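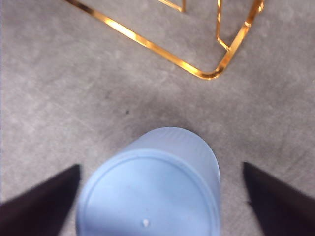 ## Buying the arm was the easy bit

I'd promised myself I wouldn't ask Zulmira Sampaio about money until we'd at least had a cup of tea, but she got there before me. She had the spreadsheet open when I sat down.

"You're going to ask what it cost, everyone does," she said, turning the laptop round. "So have a look. That's the arm. And that's all the other stuff."

All the other stuff was a much longer column!

Zulmira plans the equipment spending at Drerwood, a small outfit that wants robots to do the dull end of tidying up after events: plastic cups left on floors, mostly, in rooms full of furniture you really don't want scratched. They've got 2 arms now, both from Josov, and a budget for next year that she's still arguing over (mainly with herself, she says).

I asked what she'd do differently if she could start again.

"Fingers," she said straight away. "I put down one set of gripper fingers per arm. One! I was thinking of them like the wheels on a trolley, you buy them once and forget them. Now they've got their own line and I treat them like printer ink."

The quote that stung was for spares. Josov's own fingers come in at £27 each, which sounds like nothing at all until you start ordering them by the box, and she'd been tempted by a cheaper set from Erance. Did she go for it? She pulled a face. "We tried a pair. They were fine, I've got nothing bad to say about them, but then you need a different mounting plate, and the plate was £400. So where's my saving gone?"

We talked for a good while about wrist cameras, which I hadn't expected to find interesting (I did, a bit). Her view is that people spend their whole camera budget on something up on a stand, looking down at the room, and then scrimp on the little one by the gripper.

"The one on the wrist is the one that's there when you're nearly on top of the thing," she said. "You've got a finger either side and a cup in the middle, and that's what you need to see. I don't need a lovely view of the ceiling."

She allowed £785 for cameras and cables in the first plan and spent all of it. Cables, she wants me to tell you, are not cheap. She said this more than once.

And the cups? I'd assumed they'd be free, more or less. "They are cheap, but you want different ones. Ribbed, smooth, see-through, blue, standing up, lying down. I keep a line for props. My accountant brain hates it, it just says 'cups' and a number." She buys them herself on Saturdays.

Floors and furniture took us longer. A smooth grey floor and a table with shiny metal legs sounds easy enough to work around, but she'd rather pay for time in several rooms than buy a third arm. Serrano, the hire company she uses, will do a room with the furniture in it, and she's booked one for February.

"If I had a bit extra tomorrow, I'd spend it on room hire and somebody's wages," she said. "You can have a shed full of arms, but who's setting the cups out?"

I wanted to know whether she leases or buys, as I've had a few readers write in about that. She bought the first arm outright and leased the second, and likes the lease better, mostly for the repairs. The monthly figure she wouldn't let me print. She's renegotiating it.

By then the tea had gone cold and she was back in the spreadsheet, adding another row for cables.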